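**Status:** Open – awaiting parts
**Site:** Satdale Branch Library, lower level
**Category:** Heating and ventilation

The branch reported in September that the reading room did not reach its set temperature before opening. The thermostat, a Tevis wall unit, showed 61 degrees at 8:15 a.m. against a setting of 68. The adjoining workroom was within range.

Step 1. Thermostat restarted and schedule re-entered. No change.

Step 2. Supply filter inspected and replaced. Airflow at the north register remained low – 28 cubic feet per minute, where the design sheet calls for 400 across the room's 12 registers.
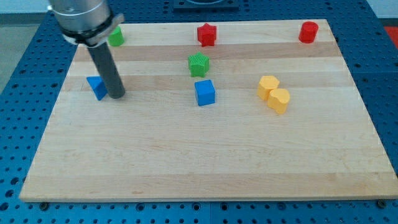 Facilities Desk replied that the north register should not be used as the sole test point, as it sits at the end of the longest run, and requested a reading at the main duct before any part was ordered.

Step 3. Reading taken at the main duct as requested. Flow was normal upstream of the zone damper and low beyond it. The Bako damper motor did not respond to an open command.

Step 4. Damper moved by hand to the open position and locked. The room reached 68 degrees in 26 minutes.

A replacement motor has been ordered through Rellik. Until it is fitted, the zone will remain open and staff are asked to leave the thermostat at its present setting. The workroom may run warm in the afternoon.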